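Ticket: My outgoing email keeps landing in spam (mail plan, small shop account)
Opened by: Irina Furtună
Assigned to: Fatima Osagie, Pririk mail support
Status: Solved

Hi! Sorry in advance for the length, I've been keeping notes on this since the beginning of June and I'm just going to paste them in and tidy as I go. Short version: I run a little spare parts shop, I send order confirmations and one newsletter a month, and all of a sudden half my customers say they get nothing from me. It's in their spam folder. Every time.

Setup, so you don't have to ask: domain is with Drerura, mailboxes are with you (Pririk), and the newsletter goes out through Estener. The list is about 800 people, all of them past customers who ticked the box. I moved the mailboxes over to you this spring and I did it myself with a pot of coffee and your help page, so if something is wrong it was probably me.

First thing I noticed was a regular of mine, Floarea Văduva, calling to ask why I was ignoring her. I wasn't! I had answered her twice. She found both replies in junk, along with the order confirmation. So I sent myself a test from the shop address to my private one, and that went to junk too. Subject line was just "test", so I thought, fine, maybe that looks fishy. Tried again with a proper message and a real signature. Junk.

Then I took the logo out of the signature, because I'd read somewhere that pictures can do it. Junk. Took the link to the shop out. Junk again, and now my signature was just my name, looking very lonely.
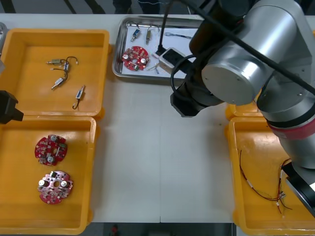 Could it be that the mail server's address is on a blocklist?
Fatima checked the outgoing servers from her side and none of them were listed anywhere, so the problem had to be in my own domain settings.

She asked me to open one of the junked messages, pick "show original" and send her the top part. I had no idea that was even there. It's a wall of text but there are three lines that matter, and mine said SPF fail, DKIM none, DMARC fail. Pretty clean sweep.

So, on to the Drerura control panel. I went into the DNS page and found that I had 2 SPF records. One was from my old provider and one was the one from your help page. I figured the more the merrier — wrong! Fatima says there can only be one, and if there are two the receiving side gives up on both. I deleted the old one and then (her suggestion) added the Estener bit into the one that was left, so now a single line covers the mailboxes and the newsletter.

Wednesday morning: tested again. SPF pass, hooray. DKIM still none. I had pasted the key in, I could see it sitting right there in the panel, so I was ready to throw the laptop out the window.

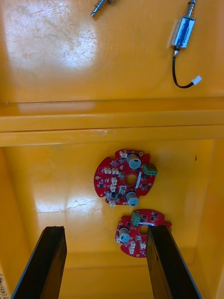 I copied the key out of the panel and into a plain text file and put it next to the original, and mine was shorter. The field at Drerura had chopped the end off when I pasted it and never said a word. Laurențiu Rusu on their phone support told me long keys have to be split into two pieces, each in its own quotation marks, in the same record. Did that, saved it, waited 23 minutes by the kitchen clock. DKIM pass!

DMARC then passed by itself, I didn't touch it. The test to my private address went straight to the inbox, and so did one to Floarea, who wrote back "finally" and nothing else.

Newsletter side: Estener showed 186 addresses it had stopped sending to because of bounces. I haven't put those back yet. Fatima said to go slowly, so I'm starting with the people who've ordered something this year and leaving the others alone for now. My friend Tamara Căpraru has the same plan with you for her shop (it's just called Căpraru, easy to find) and she had the double SPF thing too, so maybe put a line about it on that help page? It says "add this record" and doesn't mention looking for an old one first.

One leftover question, no rush. The DMARC record is still set to p=none. Should I change that now or let it run a few weeks?

Reply from Fatima Osagie, Pririk mail support:
Leave it on none until your next newsletter has gone out, then send me the reports and we'll move it to quarantine together. I've passed the note about the old SPF record on to the person who edits the help page. Closing this one, but just reply here and it opens again.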